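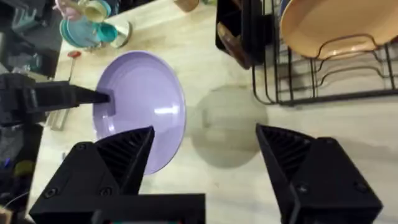

# Jacquet apresenta o Avdale, óleo-cera para tampos de cozinha em madeira maciça

**Acabamento de dois componentes, de aplicação única, destinado a tampos em contacto diário com louça, água e detergente. Distribuição a cargo da Joltby.**

## Resumo para as redações

A Jacquet inicia em maio a comercialização do Avdale, um óleo-cera de dois componentes para tampos de cozinha, bancadas de preparação e mesas de trabalho em madeira maciça de lamelas coladas. O produto substitui na gama o óleo monocomponente anterior, cuja produção termina com o lote atualmente em armazém.

O Avdale aplica-se numa só demão, sem primário, sobre madeira lixada a grão 120 ou 150. A cura faz-se à temperatura ambiente. O filme residual à superfície é reduzido e a reparação pode ser feita por zonas, sem lixagem integral do tampo.

O programa de ensaios abrangeu 457 provetes de faia, carvalho, freixo e bordo, preparados no laboratório da empresa em Setmont. O relatório técnico é fornecido a pedido a arquitetos, marceneiros e fabricantes de mobiliário.
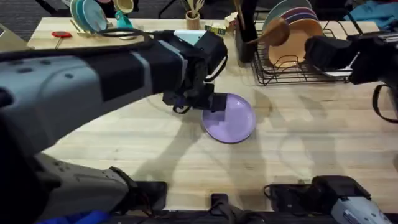

Os provetes foram divididos em quatro séries, uma por espécie, com uma proporção fixa de peças acabadas com o óleo anterior para efeitos de comparação. Cada série incluiu juntas de cola transversais e longitudinais, zonas de topo e arestas boleadas com raio de três milímetros. As arestas e os topos foram avaliados em separado, por absorverem mais produto do que a face.

Os principais valores são os seguintes:

- resistência à abrasão: 2000 ciclos sem exposição da fibra, em carvalho e freixo;
- exposição contínua a humidade elevada: 496 horas, sem levantamento de fibra visível na face;
- manchas: classe máxima para água, azeite e solução de detergente neutro; classe inferior para vinho tinto e café com contacto prolongado;
- teor de compostos orgânicos voláteis: indicado na ficha de segurança de cada lote.

Em faia, a resistência à abrasão ficou abaixo do valor obtido nas restantes espécies. A empresa recomenda para esta madeira uma segunda demão, aplicada depois da cura completa da primeira e com lixagem intermédia manual.

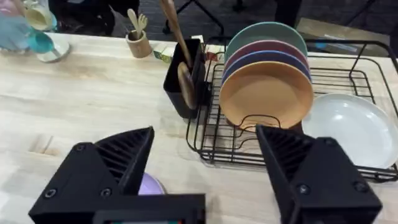 SETMONT, maio — A Jacquet, fabricante de acabamentos para madeira, anuncia a entrada em produção do Avdale, desenvolvido para superfícies horizontais de uso doméstico e profissional ligeiro. A formulação combina óleos vegetais modificados e ceras duras, com um endurecedor adicionado imediatamente antes da aplicação.

O desenvolvimento partiu da análise de 2619 fichas de assistência relativas a tampos acabados com óleo monocomponente. A maior parte das ocorrências dizia respeito a três situações: auréolas deixadas por louça molhada, desgaste na faixa dianteira do tampo e escurecimento junto ao lava-louça. Em muitos processos, a manutenção periódica indicada na ficha do produto não tinha sido efetuada.

«O intervalo de manutenção do produto anterior era curto para o uso real de uma cozinha», afirma Thibault Delorme, diretor técnico da Jacquet. «O critério de partida foi alargar esse intervalo sem passar para um verniz. Um verniz riscado obriga a lixar o tampo inteiro, e os marceneiros com quem trabalhamos não querem essa solução.»

### Comportamento sob louça e utensílios

A base não vidrada de pratos, travessas e tigelas cerâmicas é um dos agentes de desgaste mais frequentes num tampo de madeira. O anel de apoio tem textura abrasiva e retém água por capilaridade. O protocolo interno da Jacquet simula este contacto com um disco cerâmico lastrado, deslocado em movimento alternado sobre o provete humedecido.

Nas séries acabadas com Avdale, a alteração de brilho após o ensaio manteve-se dentro da tolerância definida para as quatro espécies. No bordo, madeira mais clara, o risco superficial é mais percetível à luz rasante, embora a profundidade medida seja equivalente à do freixo. O relatório inclui as curvas de brilho a 60 graus para cada espécie.

O produto não é indicado como superfície de corte. O uso direto de facas rompe a camada de cera e deixa a fibra exposta, devendo a zona afetada ser novamente oleada.

### Preparação e aplicação

A madeira deve apresentar um teor de humidade entre 8 e 12 por cento. Recomenda-se a lixagem final no sentido do veio. Grãos superiores a 150 fecham o poro e reduzem a absorção, com perda de resistência à água.

Os componentes misturam-se na proporção indicada na embalagem. A mistura espalha-se com espátula ou almofada branca e o excesso é retirado com pano seco dentro do tempo de trabalho. Não deve ficar produto líquido à superfície. A face inferior do tampo recebe o mesmo tratamento, de modo a equilibrar as trocas de humidade e limitar o empeno.

Os recortes para lava-louça e placa exigem atenção particular. O topo exposto deve ser saturado com duas passagens sucessivas, húmido sobre húmido, antes da colocação do vedante. O silicone acético é desaconselhado.

Os panos impregnados de óleo podem inflamar-se espontaneamente. Devem ser mergulhados em água ou guardados em recipiente metálico fechado até à eliminação.

### Manutenção

A limpeza corrente faz-se com pano bem torcido e detergente neutro. Produtos com amoníaco, lixívia ou partículas abrasivas degradam a cera. A renovação é feita quando a água deixa de formar gota à superfície, com uma passagem fina de Avdale na zona em causa e polimento imediato.

«A reparação localizada foi a característica mais pedida pelas oficinas», refere Dalibor Vondráček, responsável de produto na Joltby. «A transição entre a zona reparada e o resto do tampo tende a atenuar-se com o uso. Nos tons pigmentados pode ficar visível, e isso está escrito na ficha.»

### Gama e disponibilidade

O Avdale é fornecido em incolor, natural, branco, carvalho fumado e cinzento. A versão natural contém uma pequena carga de pigmento claro e destina-se a conservar o aspeto da madeira em bruto, sobretudo em faia e bordo. As tonalidades branca e cinzenta não são recomendadas para tampos com lava-louça de encastrar por baixo.

A Joltby assegura a distribuição a revendedores e oficinas. As encomendas em curso do óleo anterior serão satisfeitas até ao esgotamento do lote. Os tampos já tratados com esse produto podem receber Avdale após lixagem a grão 120 e desempoeiramento; a aplicação direta sobre o acabamento antigo não foi validada.

### Documentação

Estão disponíveis a ficha técnica, a ficha de dados de segurança, o guia de aplicação e o relatório de ensaios. Os pedidos de amostras para fabricantes devem indicar a espécie, a espessura do tampo e o tipo de cola utilizado nas lamelas.

**Contacto técnico:** Jacquet, laboratório de acabamentos, Setmont
**Contacto comercial:** Joltby, departamento de produto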